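Papers > Drafts > Food at Work > Section 3

Last updated 24 January 2024

3. Shared snacks and the afternoon dip

3.1 What we asked

Most work on office eating looks at the canteen. Meals, portion size, price. Much less on the stuff people leave out for each other, which in our sites made up a fair share of what got eaten between lunch and going home. We ran a short diary study at 11 small workplaces, all under one roof-share scheme in Flandport and Plundgate. Staff filled in a slip each time they ate something they had not brought in themselves. Time, what it was, where it was, hungry or not (yes / no / a bit). The slips gave us 3478 entries once the blank and unreadable ones were taken out.

The slip was kept short on purpose. An earlier version by Keane ran to two sides and people stopped filling it in by the second week.

3.2 When people eat

Two peaks. A small one mid-morning, a much bigger one in the middle of the afternoon. The second peak held at every site bar the Plundgate print shop, where the shift ends early and most of the eating was done before noon. "Not hungry" was the most common answer in the afternoon peak, which fits with the habit account (section 2) better than the energy account. Though we can't rule out that people tick "no" because it is quicker or sounds better.

Distance mattered more than we expected. Food on a desk people had to walk past went fast. Food in a cupboard hardly moved, even when everyone had been told it was there. At the Skokura office the same biscuits were moved from the kitchen shelf to the big table and entries went up the same afternoon – one site, one move, so treat with care.

3.3 Wrapped and unwrapped

Single-wrapped items were taken more often than loose ones from a shared plate. Interview comments point to two things: hygiene, and being able to take one away for later. Several people said a wrapped biscuit "doesn't count" untill it is opened. Home-made cake was the exeption and went whatever the hour.

A heap on a table (Figure 1) seems to invite a second look in a way a neat row does not. We did not code for this at the start and only have notes from the later visits.

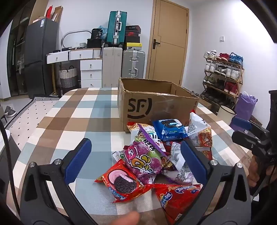

Figure 1. Snacks heaped on a table in front of an open cardboard box.

3.4 Limits

Self-report, small sites, no weekend working. Drinks left out. The December slips are also odd, with gift tins all over the place, and are shown apart in Table 4. We plan a repeat with 500 slips per site and a fixed layout for the food, if the Nuchit group can spare the staff time.

Contact for the slip template: Ailbhe Keane.

Related items
Tea rounds and who makes them
Desk lunches in small firms: a first look
Why the fruit bowl stays full
Vending machine prices, Flandport sites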